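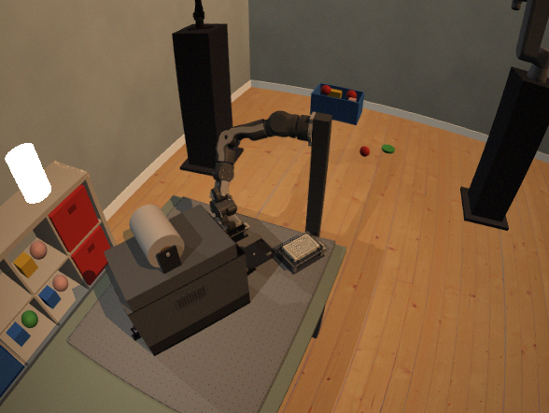 Thread on what I've learned mailing paper goods out of a spare room. I sell maps and trail prints, mostly to people who live near the trails. I'm writing down the shipping side, as that's what I get asked.

Price the postage first and the print second. I did it the other way for my first year and lost money on every order going more than two states over.

Flat mailers work up to a point. Anything longer than 16 inches I roll. People ask for large prints flat and I say no, politely, every time.

Tubes: buy the ones with the plastic caps and then tape the caps anyway. I had a whole batch from Flirier where the caps were a hair too small. They refunded me, but by then I had already sent half of them out.

If you roll a print, roll it image side out. It lies flatter when the customer pins it up. A framer named Hrnčiar told me that and I've done it ever since.

Let the ink sit overnight before you roll anything. I know you want to ship the same day. Put "ships in two days" on the listing and then you don't have to argue with yourself at 11 pm. 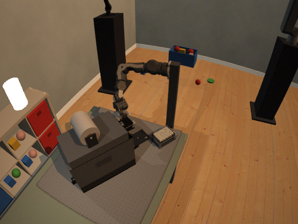
Cameron Tennant
@camtennantprints · October

Continuing from this morning. A few people asked about volume.

I sent out 206 orders last month. The most I've done in one month is 400, the December before last, and I wouldn't do it again without help. I was packing until 2 am and I mixed up two addresses in Ohio.

On mixed-up addresses: print the label and the packing slip together and keep them clipped together until the package is sealed. Don't make a stack of labels and a stack of slips. I did that for years.

Rate changes. Check them in January and again in the summer. I keep a note with my five most common packages and what each one costs. It takes ten minutes to update.

I used to run my orders through Stanar. It was fine, but it rounded weights up and I couldn't turn that off. Moved to Orov in the spring. The screen is uglier and the weights are right.

Insurance: I skip it on anything under 200 dollars and pay for replacements myself. I've replaced nine prints this year. Work out your own number before you copy mine.
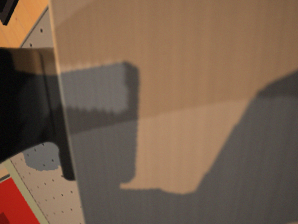
Tan panel with a faint vertical grain, up close.

Returns. I take them for 30 days and I don't ask why. Most people who write in want a different size. I send the new one when the tracking shows the old one is moving.

Bent corners are the main complaint on flat mailers. A second sheet of chipboard fixed most of it for me. Stiffer mailers cost more and didn't do any better.

Customs forms: write "printed map, paper." Don't write "art" or "gift." I had one sit in Toronto for three weeks over the word "art."

Someone asked if I'd do wholesale. I tried it with two outdoor shops. Both wanted net 60 and I wanted to be paid, so I stopped.

I'll do one on paper weights next, probably over the weekend. If you have a question about tubes, put it under the tube post so I can find it.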